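Mismatched Flatware: Questions We Keep Getting

Wivumero sells odd spoons and other orphaned cutlery by the piece and by the bag. Last updated 23/02/2024.

Do you sell matching sets?

We did once, in June, by accident. What we carry is closer to a family reunion: rainbow-finish metal, plain silver, ornate handles, cow patches. They get along fine in a drawer.

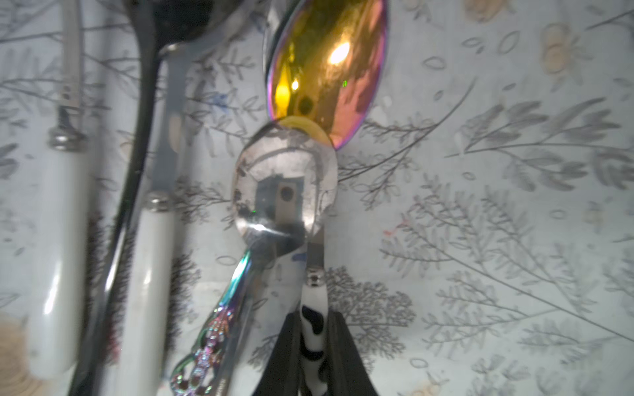 How many pieces come in a bag?

The Flindine bag holds 64. The Gatow bag holds 200 and is meant for cafes, or for households that lose a lot of spoons.

Can I put the colored metal ones in the dishwasher?

You can, and they'll come out a little duller each time. Wash them by hand with a soft sponge and dry them right away. Steel wool is for people who wanted plain silver all along.

How should I sort them?

By length, by handle, or by how much you like them. A shallow tray is plenty for the spatula and the everyday pieces. Fancy handles can lie on the cloth next to it, where guests will notice them.
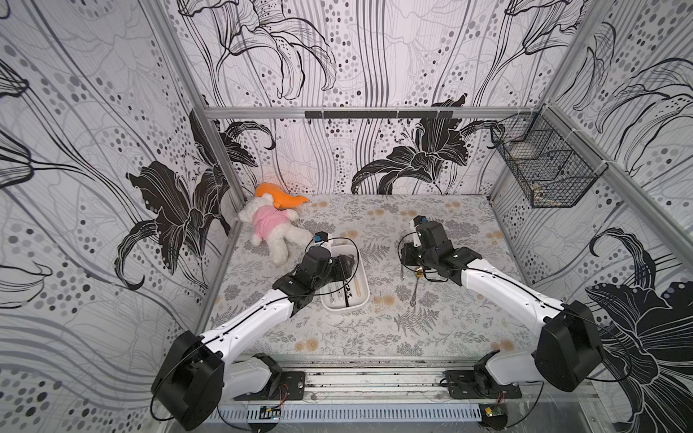
Washing and returns

What about plastic grips?

Keep them out of boiling water and don't leave them to soak overnight. Water gets in at the metal collar and stays there, like some relatives.

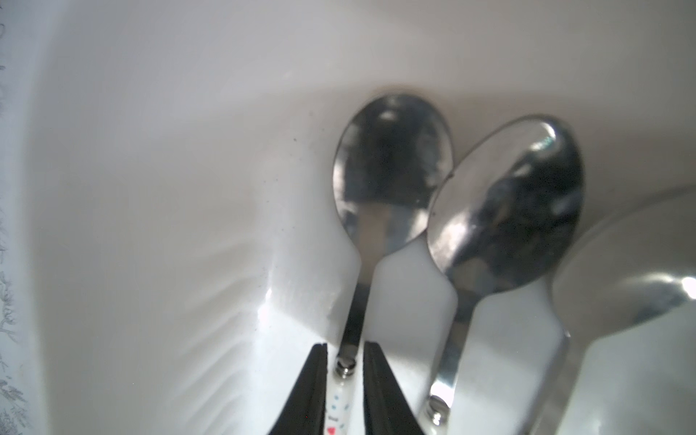 Two steel spoons, one with blue dots and a small red heart on the grip.

Can I return a spoon?

Within 2 weeks, unused. We do check for jam.

Is the Mugo ladle coming back?

No. Please stop asking.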